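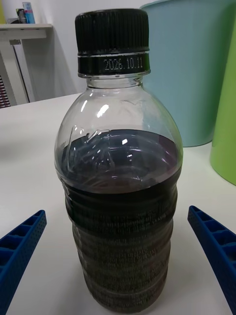
January, 6:40 a.m.

Boiler locked out again overnight. Kitchen at 52 degrees, supply pipe cold at the manifold. Reset once; it fired, ran 4 minutes and dropped out on the same low-pressure code. Gauge showed 9 psi. Topped up to 15 through the fill valve and it held through breakfast.

Cosmin Coman came over at noon. He checked the expansion tank with a tire gauge and got no air at the Schrader valve, only water. Diaphragm gone. The tank is a Hollesar, original to the install. He also found green crust on the zone 2 circulator flange, so there is a slow leak as well. Gasket to be replaced at the same visit.

Quotes: Konel wants $1752 for the tank, gasket, flush and inhibitor. Voicu left a message with no figure. Flimach can do the tank alone but not before the end of the month. Asked Konel whether the flush is needed. Waiting.

Bled the upstairs radiators. The back bedroom took longest, 40 seconds of air before water. Pressure at 9 p.m.: 13 psi. Sânziana wants the thermostat left at 66 overnight instead of setting back. Agreed. Will read the gauge again at 6:30.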